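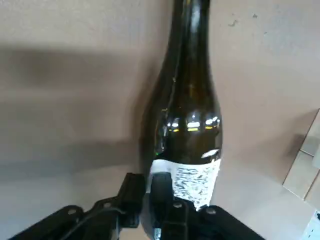 Soaking labels off dark green bottles

galtdale_jo
I've been saving olive green wine bottles for my daughter's supper in November, and oh my, these paper labels! One corner curls up so nicely at the top and then the rest just clings. What do you all use?

Briem40
Hot water and washing soda, 40 minutes, then a plastic scraper. Works on every bottle I've tried.

cletarmom
I have to disagree, dear, soda left a cloudy film on mine. Dish soap overnight, then a little cooking oil on the gluey bits.

Briem40
Cloudy means it wasn't rinsed enough!

galtdale_jo
Well, I have 12 to do, so I'll try six each way and report back.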